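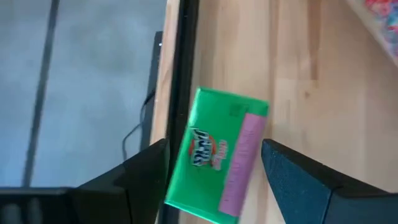 Snack Drawer Clean-Out, Birkett Street Kitchen

Thursday, July 18, 2019

Well, I finally did it. After months of shoving things in and leaning on the drawer until it shut, I pulled the whole lot out onto the table and started again. Regular readers will know the drawer I mean (it got a mention in the pantry post, and not a kind one). It's the deep one beside the stove, and it collects every packet, sachet and half-eaten bag of something that comes into this house.

I'd planned to do it in the school holidays with help, but help had other ideas and went to the beach, so it was me, a pot of tea and the radio. It took the whole morning! I thought I'd be done before the first cup went cold.

This one is a gallery of one, at the top of the page. The notes that go with it are longer than my usual line or two, so settle in.

Green packet on the table

The green one was my favourite thing to come out, purely for the colour. Proper emerald, a bit shiny, with chunky white letters over a red-orange shape and a long mauve-pink stripe down one side. I do love loud packaging. Half the things in my pantry are there because they looked cheerful on the shelf, and it makes them much easier to find when you're rummaging before dinner with your glasses on your head.

How I sorted the rest

Everything flat went into one pile and everything lumpy into another. I know most people sort by what's inside, and I tried that last time, but flat things want to stand up like files and lumpy things want a tub. Once I stopped fighting that, the drawer more or less organized itself.

The flat packets now stand on their edges in two long trays I picked up at Hisiver, the homewares place out past the roundabout. They were a bit dearer than I wanted, but they fit the drawer with a finger's width to spare and they don't slide when you yank it open. Brightest colours at the front, boring beige ones at the back – I have no better system than that and I'm not looking for one.

The lumpy things went into the old Drunance tub with the dodgy lid. Nuts, the end of the rice crackers, four bags of dried apricots. Why do I keep buying apricots? If you have a good slice recipe that uses a lot of them, please leave it in the comments, the chewier the better.

What went out

Anything past its date went in the bin, and there was more of that than I'd like to admit. The oldest was a gravy mix that has moved house with us. I wiped out the drawer with warm water and a splash of vinegar, let it dry while I had lunch, and put down fresh liner.

Next up is the shelf above the fridge, which needs a ladder and a braver mood than the one I'm in today.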